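Budgeting for tabletop robot arms

Budgeting for a tabletop robot arm means working out what a school, library or club will really spend to get a small arm running and keep it running. The arm itself is usually the number people remember, but it is seldom the whole bill - motors wear, cables get tugged, and somebody always wants a second gripper. Luckily, the things it practices on can come straight out of the toy chest!

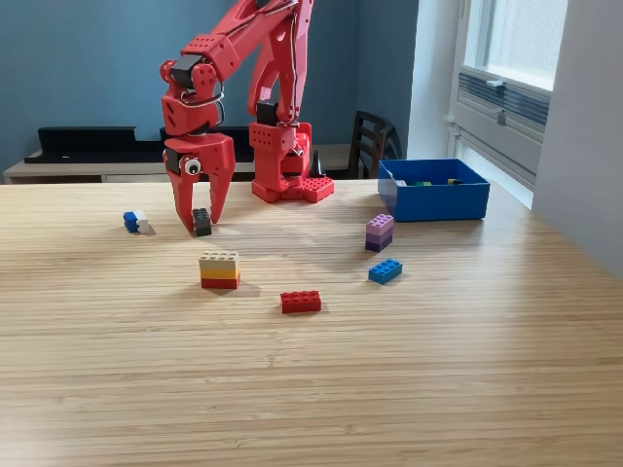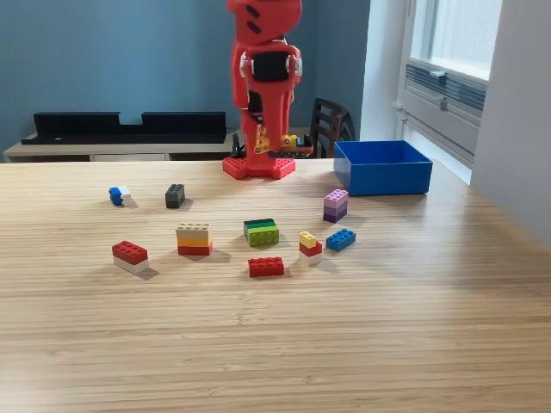

Red tabletop arm on a studded base plate, with toy bricks for sorting and stacking

Written by the equipment editor, Jastex

A well-known plan is the one drawn up for the Skondonwood learning center in Florkatbridge, which set aside $2,470 for its first year. Of that, $469 went to spare motors and $220 to printed parts, and the rest covered the arm, a power supply and a sturdy table (do measure the doorway first). The Mangundap plan, revised each June, spreads the same kind of costs over 10 months instead, a gentler way to go for smaller groups.

See also: Spare parts planning; Shared equipment

Last updated 3/11/26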